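Put the shutoff valve where people can reach it

My mother's apartment flooded in January, and by the standards of these things it was minor. A braided supply line under the bathroom sink let go at the crimp. She was home, she heard it, and she knew that somewhere in the unit there was a valve that would stop the water. It took 13 minutes to find it. It was behind a screwed-on panel at the back of the linen closet, behind the towels and a box of Christmas lights, and the screws had been painted over.

I have spent most of my working life as an estimator for restoration contractors, first in Hamilton and now in Halifax, so I had seen this before in other people's homes. I had not had to explain it to my mother. What I told her was that the builder had done nothing wrong. The valve was there, it worked, and it was labelled. The plumbing rules where she lives required that her unit could be isolated from the rest of the building, and it could be. Whether a woman of 74 could get at it with water running over her slippers was a separate matter, and one on which most rules are vague.

My view is that they should stop being vague. Every new apartment and condo unit should have its main shutoff in plain reach, without tools, in a spot shown to the resident on the day they get the keys. It should turn by hand through a quarter of a circle. I would put this ahead of leak sensors, smart meters and most of the other things now being sold to condo boards.

The usual objection is looks. Developers sell a unit on the kitchen and the bathroom, and both are designed so that you don't think about plumbing at all. The pipes are in the wall or in the cabinet, and the only part you are meant to notice is the tap.

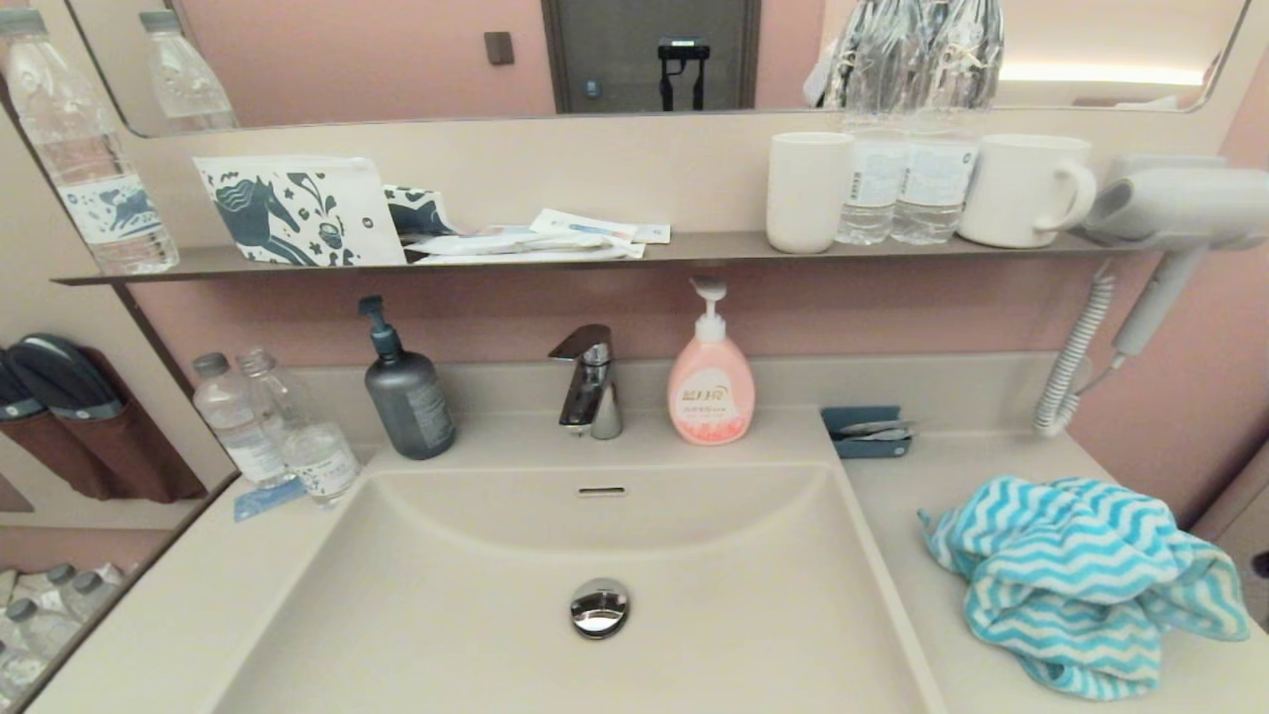 A bathroom sink with a single-lever faucet. The lever gets used every day, the valves behind it almost never.

I understand the appeal. I renovated my own bathroom and I didn't want to look at pipe either. But an access door the size of a paperback, painted to match the wall and held by a magnet, costs very little and offends hardly anyone. We already accept electrical panels in hallways. People hang a calendar over them and get on with things. If a builder proposed putting the breaker panel behind painted-over screws at the back of a closet, the inspector would have something to say.

The second objection is cost. I asked Liesl Riedl, who ran purchasing for a mid-sized builder called Kofler before she retired, what it would have added to one of her towers. The building she had in mind had 170 units. She said the valves were the same valves wherever you put them, and the extra expense was a few feet of pipe and a door. Her figure was up to $58 a unit, and she thought a decent plumbing contractor would beat it if the drawings were right from the start. The trouble, she said, was that the drawings were never right from the start. The riser went where the architect left room for it, and the valve went wherever the riser was.

I have no reason to doubt her. It matches what I have seen on site, which is that valve location is decided late, by whoever is standing there, on the basis of what is closest.

The third objection, and the one I hear from property managers, is that residents shouldn't be touching the valves in the first place. They want the resident to call the superintendent. Mechthild Ammann manages several older buildings in Dartmouth and put this to me firmly. Old gate valves seize. A nervous person forces one, the stem snaps, and now the whole riser has to come down at nine at night with every unit on it out of water. She has had it happen twice.

She is right about old gate valves. She is also describing a maintenance problem, and the answer to it is to replace the gate valves with ball valves and turn them once a year. Her own buildings have begun doing this as units change hands. In the meantime I would still want the resident to try. A half-inch line at normal pressure puts out a great deal of water while a superintendent is driving in from Bedford, and the people underneath are the ones who lose their ceilings.

Leak sensors deserve a word, as boards ask me about them more than anything else. The two systems I run into most are Tralex and Vivton. Both put small pucks on the floor near the toilet and the dishwasher, and both will send a message to a phone. For a unit that sits vacant in the winter they make sense. For an occupied unit they tell you what your socks will tell you shortly. The more expensive packages add a motor to shut the main valve, and those I do like, but the motor has to be installed on the valve, and the installer has to get to it. One board I dealt with had a quote that climbed by $387 a door once the installer learned that every valve was behind drywall. They bought the pucks alone. I don't blame them, but it was a poor use of the money.

Existing buildings are harder and I don't have a full answer. Nobody is going to open up thousands of walls on my say-so. What a board can do is find out where the valves are, unit by unit, and write it down. A surprising number have no record at all. The Trosteck, a building near the Common where I did a loss report some years back, now keeps a one-page sheet taped inside the kitchen cupboard of each unit, with a floor plan and an X. It took their superintendent most of a spring to do. When a unit sells, the sheet stays with it.

If you rent, ask. Ask before you sign, or the next time someone comes to fix the heat. If the valve is behind stored things, move the stored things. If it's behind a panel, find out what kind of screwdriver the panel takes and leave one beside it.

My mother's panel has been replaced with a hinged door. The plumber did it in the same visit as the supply line and charged her for the door and half an hour. She keeps the towels on a different shelf now, and the Christmas lights have come to live with me.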